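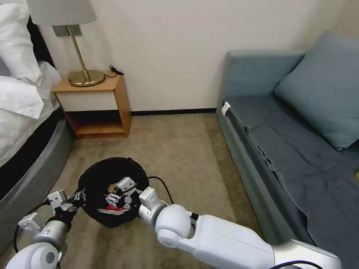
Follby lab notes, 2021-08-01

The bedroom tidying policy now runs from a single set of weights. Until this month Hulteria used one network for two-handed pickup and another for litter, with a hand-written switch between them. The merged policy was trained on 494 teleoperated episodes of both tasks, with the task given as a short text label. Each forward pass predicts a chunk of joint targets for both arms, and overlapping chunks are averaged before they go to the controllers.

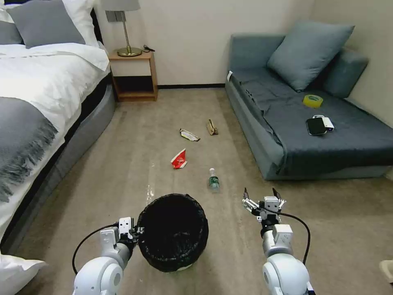
Litter episodes were the harder half to label. An operator may take the items in any order, and a policy trained on mixed orders tends to hesitate between two targets. We relabeled 241 episodes with the next item to be grasped and added that as an auxiliary loss. Hesitation, defined as a reversal of gripper direction before contact, dropped in every room layout we tried.

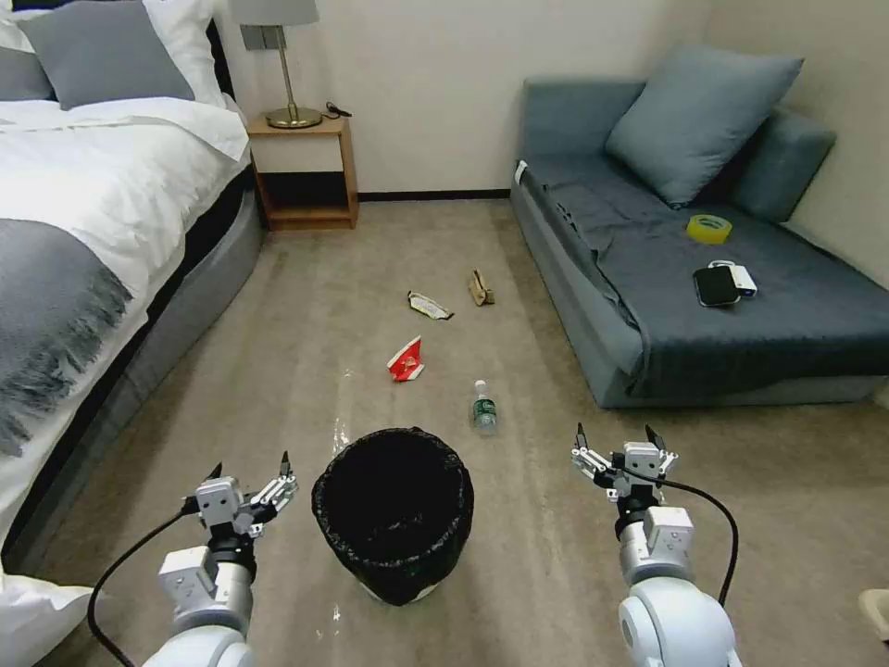
Cormac Costello asked whether the auxiliary loss only teaches a nearest-first rule, and whether a plain distance heuristic would do as well. We ran that baseline. It matched the policy on sparse floors and fell behind when items sat close together.
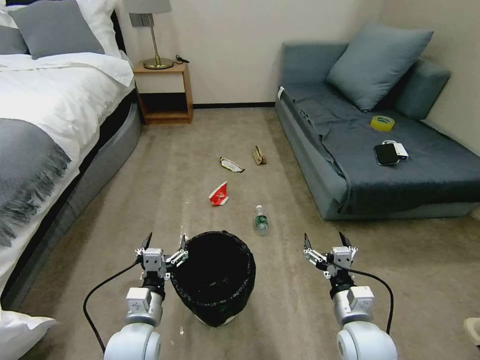
Grasp failures are now mostly a matter of shape. Thin items give the fingers little to close on, and the approach angle has to be right. A flattened snack wrapper on carpet is a much worse target than a water bottle on its side, even with the bottle nearer the bin. The next training run, on the Dunne cluster, adds seven wrapper types and is set for 4,000 steps of fine-tuning. Results go in the August Cluredmont report.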